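The quiet thrill of a well-folded sheet

Give a sheet of coloured paper to a roomful of grown-ups on a wet Monday evening and something lovely happens. Shoulders drop, phones stay in bags, and within minutes somebody is holding a wonky fan over their head and laughing. I have been going to the paper-folding evenings in Durkcombe since the clocks went back, and I'm still a bit giddy about them.

The group meets above the old seed merchant's, up a staircase with a turn in it that has defeated more than one delivery of tables. It was started by Young-sook Baek, who moved to the town with two suitcases and, she says, a box of paper that weighed more than both of them. Her stock now fills a tall set of drawers from Pallstead: 114 shades at the last sort-out, filed by colour and then by weight. The reds and oranges get used up first. Blues hang about for months, and there's a drawer of beige that may well outlive us all.

We begin with pleats every time. A pleat is only a fold and then a fold back the other way, and yet you can get a whole winter's pleasure out of it. Gather the folds tightly at one end, let them open at the other, and a flat sheet turns into a fan, then (with a little persuasion) into a cone. Cones become flowers, lampshades for battery candles, party hats and the tails of rather proud birds.

Orange is the colour to learn on, if you ask me. Bright paper shows you what your folds are doing. Where a sheet bends away from the lamp it slides down towards red, and where it curves back it glows, so a single piece can look as if it has been cut from several. White paper does this too, but much more shyly, and beginners can't always spot it. 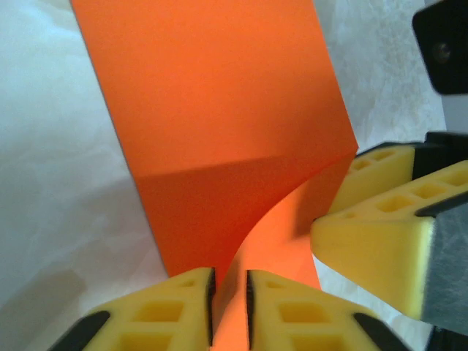
Bend it before you crease it was Joyce Mwakyusa's advice on my first evening, and she repeated it until I listened. A curve can still be changed. A crease is there for good, and you'll see it in the finished piece however hard you rub it with a thumbnail.

So I spent most of that first session bending. You hold the lower end fairly firmly, let the rest go where it likes, and watch which way the sheet wants to travel. Paper has a grain, much as cloth does, and folds more willingly along it than across. Once you've felt the difference you can't stop testing it. I've done it with bus tickets, bank letters and the menu in a very nice restaurant!

Then comes the gathering, and this is where my fingers turn into sausages. The Sugiyama fold, which is what the group calls its favourite cone (after a pamphlet that's been passed round so often the cover has gone), asks for narrow pleats that all arrive at one point. If the first pleat is a hair too wide, the last one has nowhere to go and pokes out at the side. The cure is to start narrow, pinch the point early and keep on pinching it while the other hand does the spreading.

I made 21 of them before I had one I wanted to keep. It sits on my kitchen windowsill, fading nicely on the side that gets the sun. The others went to my niece, who has them on a string across her bedroom and thinks they're carrots.
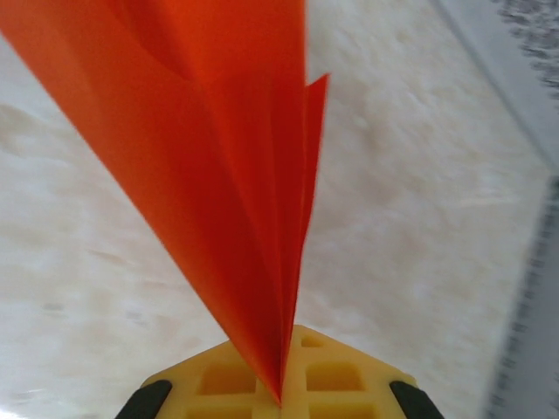 Surely the point should be glued, wrote a reader called Cidura when I mentioned the cone in my spring column, as mine always spring open by teatime. I took that to the group and started a happy argument that lasted until the kettle had boiled twice.

Young-sook is against glue on principle. It stiffens the tip, it can leave a shine on matte paper, and you lose the chance to open the thing out and try again. Joyce is all for it, but only a dab, put on with a cocktail stick between the inner pleats. I've landed on a twist of thread in the same colour as the paper, tied about a finger's width above the point. It holds well, it comes off again, and I like the look of it.

For the June fair they're planning a paper garden along the whole of the landing wall, and the sum pinned up by the door says it'll take 2,856 folds. I have put my name down for 30 cones, which felt modest until I worked out how many pleats that meant. Any paper will do to practise on. Start with something thin enough to fold easily and stiff enough to hold its shape, cut it about twice as long as it is wide, and make the pleats across the short side.

The evenings start at seven. Bring a ruler if you have one, and if you're late, come straight up, as the bell hasn't worked for years.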